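Chapter 5
The Size Run

When I started buying for a streetwear store in Bridetham, I thought the job was taste. I'd pick the shoe, pick the color, and customers would line up. My first big order was a low-top runner from Cellomow, and I picked it well. People loved it! By the end of April I had sold out of every middle size and was staring at a wall of very small and very large boxes, all of them the same good-looking shoe, and I couldn't move them.

What I had done was buy the same number of pairs in every size. It looked tidy on the order form (I remember being pleased with how tidy it looked). But feet aren't spread out that way, and neither are customers. Most shoppers bunch up in the middle of the range, and the numbers thin out as you move toward either end. A buyer has to know the shape of that bunch before she signs anything.

That shape is called the size curve, and the full set of sizes you order is called the size run. We'll be using both terms for the rest of the book, so get comfortable with them now. If you came straight here from Chapter 4, where we planned a season's budget, think of this as the moment the budget turns into real boxes on real shelves.

What you'll be able to do

By the end of the chapter you should be able to read a size curve from past sales, adjust it when the sales record is misleading you, and split an order across sizes for footwear and for clothing. You should also be able to explain to your boss why you want fewer of something that just sold out, a conversation I have had more often than I'd like.

Shoes first, then sweatshirts

I start with sneakers because the sizes are fine-grained and customers are picky about them. Somebody who wears a 9 may put up with a 9.5 and thick socks, but they won't buy an 11, however much they want the colorway. The run is long, the half sizes eat up money, and a mistake shows up fast.

Clothing is looser, in every sense. A hoodie comes in maybe a handful of sizes, and plenty of people buy up on purpose for a baggy fit. Fabric plays a part too, as stretchy knits forgive a bad guess and stiff ones don't. That means a clothing curve tells you about style as well as bodies, and it can shift in one season when the fashion moves from slim to oversized. I got caught by that one as well, with a fleece crewneck from Lambert, and we'll pick that story apart in the second half of the chapter.
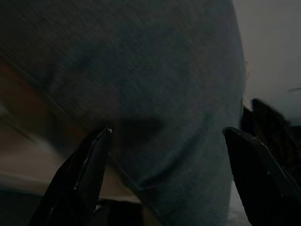
Figure 5.1 Soft fabric in a muted slate blue, with a fine, slightly fuzzy surface.

The trouble with sales records

You'd think the fix would be easy: look at what sold last time and order the same mix again. I tried that too. The snag is that a sales record only shows what you had in stock to sell. If your size 10s were gone by lunchtime on launch day, the record says you sold a small number of 10s, and it says nothing at all about the people who walked in after lunch, asked for a 10, and left. Copy those numbers into the next order and you'll run short in exactly the same spot.

Buyers call this lost demand. Some of it can be estimated by looking at how quickly each size sold while it was still on the shelf, and we'll work through that slowly, with a pencil, before we let any software near it. (Provedix, the stock program used in the worksheets, will do the sum for you in a blink, but I want you to know what it's doing.)

Our running case

Most of the worked problems follow a single order of 3,660 pairs, shared among the stores of one small chain. One store is next to a college, another sits in an outlet mall, and their curves look nothing alike. You'll start by giving every store the same run, see where the leftovers pile up, and then rebuild the order store by store. Keep your first version, even if it's ugly. You'll need it again for the markdown problems.

Before you read on

Take 15 minutes and visit any shoe store, or an online one if that's easier. Choose a style that's been marked down and write down which sizes are left. Then find a full-price style and do the same. Bring both lists with you to Section 5.1, where we'll draw them as curves and compare.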